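Best way to teach a beginner to shade simple shapes?

Started by inkyfingers_Kay, 2022-07-11

inkyfingers_Kay wrote:
Hello all! I've taken up drawing again after a gap of some 30 years and I'm loving it, but everything I draw looks flat as a pancake. Apples, mugs, the bread bin, all flat. I've got a Claleo sketchbook, a decent set of pencils and the Vustine beginner's tin of coloured ones. Where do I start with light and shade? Should I be doing spheres first? Every book seems to start with spheres.

mossbank wrote:
Welcome back to it! I'd say cubes, every time. A sphere asks you to blend smoothly from light to dark, and that's hard when your hand is still rusty. A cube only wants three tones. Get a light one, a middle one and a dark one that are properly different from each other and it pops off the page. I still get a thrill from it!

GraphiteGoblin wrote:
Have to disagree with mossbank, sorry. Cubes teach perspective and shading at the same time and people get muddled. If the angles are out it looks wrong however lovely your tones are. Go with an egg. Plain egg, white paper, one lamp off to the side. Draw 16 of them and you'll be miles ahead.

mossbank wrote:
16 eggs!! She'll have given up by the fourth. You can trace the outline of a cube if the angles bother you, there's no law against it.

inkyfingers_Kay wrote:
Ha, I do like eggs. Does it matter if I use colour or should I stick to pencil for now?

Teasel wrote:
Pencil first, then colour as soon as you get bored. Colour is such fun for this because you find out that "blue" is really a whole family of blues. My method, for what it's worth:

1. Squint until the detail goes and you can only see big patches of light and dark.
2. Find the darkest patch and put that in early, so you've something to judge the rest against.
3. Keep each side of a block its own tone, with a crisp edge where they meet. On a blue one I go pale on top and deeper down the shaded sides.

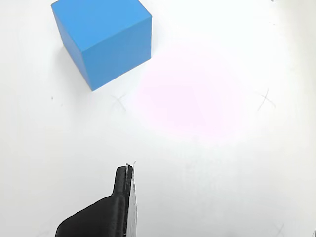 4. Leave the outline off at the end. If the tones are right you won't miss it.

GraphiteGoblin wrote:
Step 4 is spot on. Step 2 I do the other way about, lights first, as I can't rub out coloured pencil to save my life.

Teasel wrote:
Fair enough, a light hand helps. The Yeoh paper takes a bit more rubbing out than most, I find.

inkyfingers_Kay wrote:
Right, I'm doing 2 pages of cubes and 2 of eggs this evening and you can fight over the results. Thank you, this is brilliant!

Recent topics
Nukgate putty rubbers: worth the money?
Drawing hair without drawing every hair
1000 leaves and I've lost the will (oak tree in progress)
July sketch swap: sign up in here
How do you store finished chalk drawings?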